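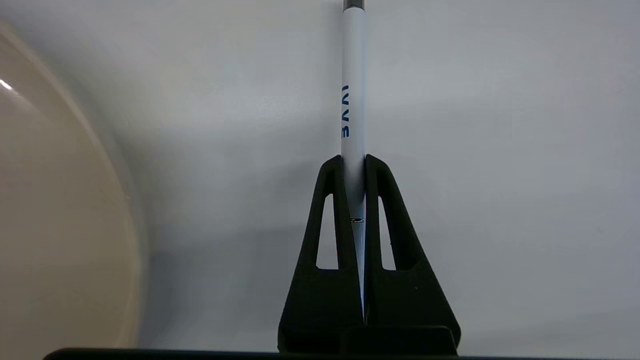 October, 7:40 in the evening.

Spent the afternoon on the equipment request for next year. Roksolana wants it in her inbox before she talks to Haugland, and she wants line items, no paragraphs.

Grippers first. The current pair of fingers holds a pen well enough. White barrel, upright, a finger on each side, and I have no complaint about the geometry. My complaint is the consumables budget, where fingers do not appear at all. We have been charging them to "misc" and I can't defend that for another year. I put in 14 spare fingers, matte black, same tapered shape with the cutout, and a separate line for pads in case Jinfeng still wants to try them.

Jinfeng Shen argued for the Proltach parallel unit instead. Longer stroke, sealed body, closed-loop force. The quote is good for 4 more weeks. My objection is the adapter plate, which Clivach would have to machine, and Clivach does not start anything without a drawing. I don't have a drawing. Left it as an option with its own subtotal.

Wrist cameras: two, plus one spare. The view down between the fingers is the one I use most when setting a grasp, so I am not giving up the spare to make the total look better. Cables are on the same line. Last year they were forgotten and came out of travel.

Test objects: asked for 300 dollars. Pens, bowls, lids, small boxes. Roksolana will query it. I would like smooth round barrels in several diameters, with and without printing, bought in one batch so that we can reorder the same part numbers. Wrote that in the notes column.

Service contract with Sonwood is up for renewal. They offer 7 percent off for two years paid up front. Need to ask whether the money can be committed across the fiscal year -- I suspect it can't.

Still open: shipping, the adapter drawing, and whether the spare controller counts as capital. Sheet saved as draft 4. Will call Clivach in the morning before the shop gets loud.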